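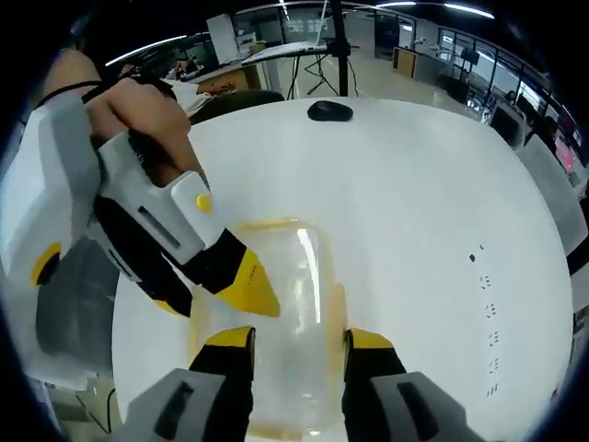

Two hand-held grippers at the clear container, fingers open.

10/05/2023 – by Đạt Trịnh

Picking up a clear container with two grippers is my favorite first exercise for our robotics club, and you can learn it in one meeting!

1. Stand the container on the table with room on both sides.
2. Open the first gripper wide and bring a finger up along each side. Go slow – clear plastic is hard to judge, so watch the rim.
3. Bring the second gripper in from the left, with its tip just above the rim.
4. Close the first gripper gently until both pads touch. Stop there!
5. Lift a little, hold for a count of two, and set it down.

Do the whole thing again with your partner calling the steps. Once that feels easy, swap grippers and try our Penamia drill, where the container has to land on a taped square.

Last updated: June 2023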